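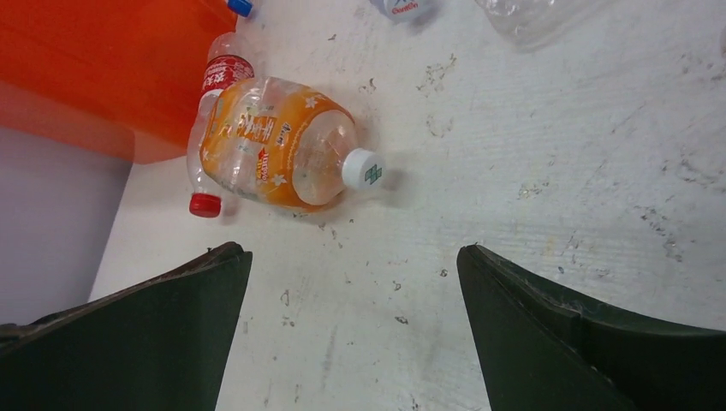 Skutel Field Document Pouch
$29, olive or black

Sold as "intelligence grade," a phrase we can't find defined anywhere. It holds 300 sheets, or so Hoviletti claims – we stopped at the point where the zipper complained.
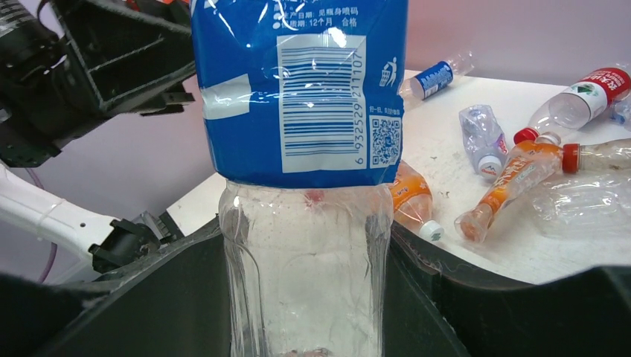 The lining is meant to block radio signals. Oľga Štefanec put a phone inside and it rang on 3 of 5 calls. Buy it for paper. No military contract number was supplied when we asked.

Ships from Sisville. Returns accepted unopened.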